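# "First you make the rack full, then you talk"

July 2024

Usha Thampi has taught practical skills to beginners at the Clevamside learning center for 22 years.

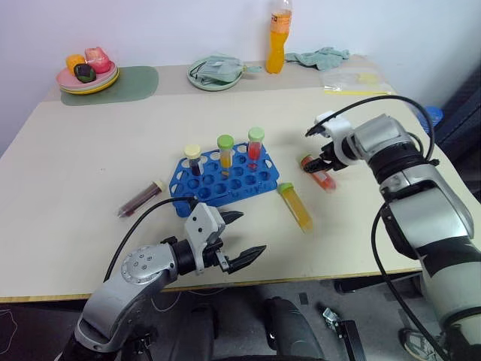

She did not plan to become a teacher of small habits. She studied chemistry in Killitura, worked in a water laboratory, and came to Clevamside because her sister lived here. The center needed a person for the evening course, and she said yes for one term.

I met her in her office, where she made tea and moved a pile of attendance sheets from the only other chair. I asked what she teaches in the first hour.

"To put a tube in a rack," she said. "People think I am joking. They paid for a science course and they want to mix something. But I look at the table at the end of a lesson and I see tubes lying down everywhere, and I know those people were not ready to mix."

The exercise is simple. The tubes are filled with colored liquid, closed with caps, and laid on the table beside the rack. The student must pick them up one after another and stand them in the holes. Usha wants the cap on top and the color easy to see.

"A tube lying on the table can roll," she told me. "I had a student, a very clever one, who lost a sample like this before she had written anything in her notebook. She cried a little. After that I changed the first lesson."

For the liquids she prefers strong colors, reds and oranges and yellows, and one that is nearly purple. Pale ones are difficult to see from the back of the room. She used to make them from kitchen coloring, and for some years from beet juice, until the smell in the cupboard became a subject of discussion. The racks are plastic. Her older ones, from the Sandoval supply shop, were wire and they scratched the table.

I wanted to know if there is a correct order. Here she disagrees with her colleague Nilmini Debnath, who teaches the same course in the mornings. Nilmini asks the students to start from the left and go hole by hole. Usha lets them choose, but they must be able to explain it.

"If you fill the back row first, your hand does not pass over the other tubes," she said. "This is my way. Nilmini says it is too much freedom for the first day. We have had this conversation since she came, and we will have it again in September, I think."

The course has become larger. In her first year the center had money for one cupboard of equipment. Last year the budget for small items was 1,393 dollars, and 296 of it went to caps, which disappear in a way she cannot explain. She showed me the order form with some pride – every line was filled in by hand, with the colors written out.

Does the cap color mean something? "In a hospital, yes, it can mean very much. With me, no. I tell them on the first day: do not trust the cap, read the label. If there is no label, you ask." She thought for a moment. "Maybe I should use only one color. But then they would not learn to ignore it."

Children come to her room too, on the family afternoons, and then the small ones play beside the older brothers and sisters who work with the tubes. Usha says the small ones are often more careful than the adults. They put a thing down and look at it before they take their hand away.

Before I left, I asked what she would like to have for next year. She would like a second sink. She also wants taller racks, and she has a catalog from Wekanden with the page folded at the corner.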